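1/ The ministry says its forces retook Felen in November. I've spent the morning reading everything published about it and I'm still not sure what "retook" is supposed to mean.

2/ First statement: 400 militants killed. Second statement, put out that same evening: 372 killed or captured. No explanation for the change. Most outlets ran the first number and left it up.

3/ For a fight that size you'd expect funerals, full clinics, people on the road. The hospital in Drolell, the nearest one with a surgeon, reported 40 wounded, and it didn't split them into soldiers, militants and residents.

4/ The group's own channel says it lost 2 men and pulled out before dawn. I don't believe that either. They have lied about every town they've ever left.

5/ What I'd trust more: traders on the Otex road. They say the checkpoint moved a short way south and the men at it still collect the same tax. If that's right, the flag changed and the road didn't.

6/ Officials keep saying "cleared." They said it about Otex too, and the convoy was hit there within weeks — on the stretch they'd invited reporters to come and drive.

7/ Also worth asking who holds Felen tonight. The army unit named in the statement is based in Falcão and I can't find any notice of it being moved. Local militia? Then say so, and say who pays them.
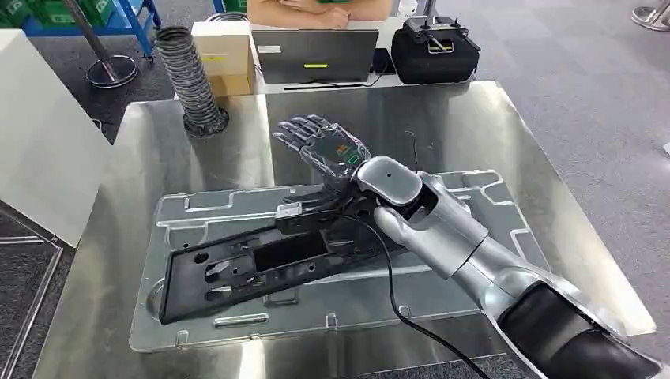

8/ Things I'd want before repeating either death toll:
names or units of the dead
anything from the hospital past the first day
a reporter in the town who wasn't flown in by the ministry

9/ Someone will reply that I'm doing the militants' work by asking. The families in Felen have to decide whether to go home based on these statements. They should get better than a number that dropped by dinner.

10/ Will add to this if Drolell updates its figures. So far the phone just rings.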